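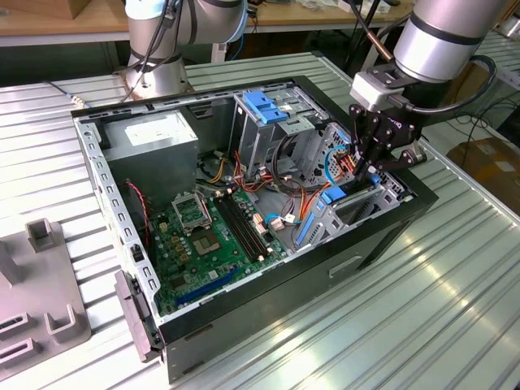 A água de Drorar curava tudo o que não se pudesse medir. Curava o cansaço, o mau dormir, uma certa tristeza de fim de tarde, e nunca, que eu soubesse, tinha curado uma perna partida. Cheguei à aldeia em fevereiro, com uma mala pequena e a minha irmã, que já tinha pago as duas estadias na pensão Kollance e não admitia discussão. Eu disse-lhe no autocarro que acreditava nas coisas que se podem abrir. Um computador deitado de lado, sem a tampa, mostra a caixa cinzenta da fonte de alimentação, a placa verde, o encaixe do processador vazio com a patilha levantada, e qualquer pessoa com paciência percebe o que falta ali. Uma fonte no meio de um largo não mostra nada. A minha irmã tirou os óculos, limpou-os à manga e perguntou se eu tencionava ser assim a semana toda.

A fonte ficava atrás da igreja, debaixo de um telheiro novo que destoava de tudo. Numa placa lia-se que a água vinha de 600 metros de profundidade e que a Praltix a oferecia à população, com letra grande em Praltix e pequena em população. Ao lado havia um quiosque fechado. Quando abria, vendia a mesma água em garrafas azuis a 30 euros cada uma, e as pessoas que já tinham bebido da bica de graça iam depois para a fila do quiosque com um ar muito sério. Perguntei à rapariga da caixa qual era a diferença. Ela disse que a da garrafa estava repousada.

– Repousada de quê?

Deu-me o troco de um postal que eu não queria e chamou o seguinte.

Jantámos no El Fassi, que tinha seis mesas e uma lareira que fumava para dentro. O dono trouxe-nos sopa de grão e um jarro da água milagrosa, que sabia a ferro e a cano. Na mesa ao lado, um homem de gravata contava que antes de vir para Drorar não conseguia subir uma escada. Agora subia. Eu quis saber quantos quilos tinha perdido desde então, e ele disse que muitos, porque na pensão serviam pouco, e que ali andava a pé todos os dias até ao miradouro. Dito isto, voltou à água, que lhe tinha dado as pernas de volta. A minha irmã pisou-me por baixo da mesa.

Passei os dois dias seguintes a fazer de polícia. Levantava-me cedo, sentava-me no muro em frente à bica e tomava notas num caderno de contas. As pessoas chegavam, bebiam, fechavam os olhos e ficavam assim um bocado, com as mãos vermelhas do frio. Umas choravam. Uma mulher trazia um cão dentro do casaco e dava-lhe de beber pela palma da mão, e o cão, que me pareceu o único ser razoável da aldeia, cheirava aquilo e virava a cara. Escrevi: cão recusa. Sublinhei.

No terceiro dia encontrei o cano. Foi por acaso, ou quase: dei a volta ao telheiro para me abrigar da chuva e vi, entre as urtigas, um tubo preto que descia a encosta em direção às casas. Segui-o, com lama até aos tornozelos, até ao depósito municipal, o mesmo que abastecia a pensão, o El Fassi e a torneira do cemitério. Fiquei ali de pé, satisfeito como um rapaz que apanha o pai a embrulhar os presentes. Voltei a correr, o que na minha idade é uma maneira de dizer, e contei tudo à minha irmã, que estava na cama com dois cobertores e uma revista. Falei do tubo, do depósito, das garrafas azuis. Disse fraude três vezes.
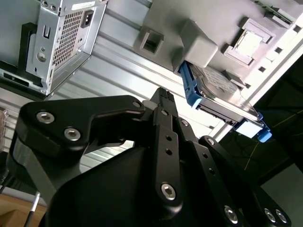
A minha irmã respondeu que toda a gente em Drorar sabia do cano, que a dona da pensão lho tinha contado logo na primeira noite, enquanto dobrava lençóis, e que eu podia baixar a voz porque as paredes eram finas. A água da aldeia tinha sido sempre aquela. A Praltix pusera o telheiro e a placa, e antes disso já as pessoas vinham. E acrescentou que, se eu queria indignar-me com os 30 euros, estava no meu direito, mas que descalçasse primeiro as botas.

Descalcei-as. Depois sentei-me na outra cama e perguntei-lhe por que motivo, sabendo, continuava a ir beber todas as manhãs. Ela virou uma página. Disse que dormia bem. Eu disse que dormia bem porque não havia televisão, porque jantava sopa, porque o telefone não apanhava rede e o genro não podia ligar-lhe a pedir dinheiro. Ela concordou com tudo, sobretudo com a parte do genro, e apagou a luz.

Não me dei por vencido. No domínio das águas há sempre uma reunião, e a de Drorar fez-se no salão paroquial, com um enviado da Praltix de colete e microfone. Estavam ali 200 pessoas, segundo ele; havia cadeiras vazias a mais para isso, e eu anotei-as mentalmente contra ele. Falou durante 45 minutos de memória molecular. Projetou gotas. Quando abriu espaço para perguntas, levantei-me com o meu caderno e li em voz alta o percurso do cano, com as viragens todas, desde o telheiro até ao depósito.

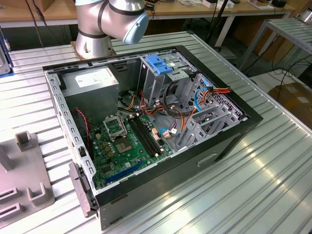
A caixa aberta, deitada sobre a bancada de alumínio.

Houve um silêncio educado. O homem do colete agradeceu o contributo. Uma senhora da primeira fila quis saber se a torneira do cemitério servia também, porque ficava mais perto de casa dela e não tinha degraus, e logo outra explicou que sim, que a mãe a usava há anos, mas que era preciso deixar correr um bocado. Começaram a trocar horários. O homem da gravata ofereceu-se para arranjar a junta da torneira, que pingava. Eu continuava de pé, com o caderno aberto, e ninguém precisava de mim para nada.

Na manhã da partida o quiosque estava fechado e chovia miudinho. A minha irmã encheu na bica uma garrafa de plástico, das de litro e meio, e meteu-a na minha mala, por a dela já não fechar. Eu avisei-a de que não carregava água do município até à cidade por superstição alheia. Ela já ia à frente, a caminho da paragem, com o guarda-chuva virado pelo vento.

A garrafa está na prateleira de baixo do meu frigorífico. Ganhou um depósito no fundo, castanho, que deve ser ferrugem. Na terça parte das noites durmo mal, nas outras durmo, e tenho isso apontado no caderno, com as datas, para o caso de ela perguntar.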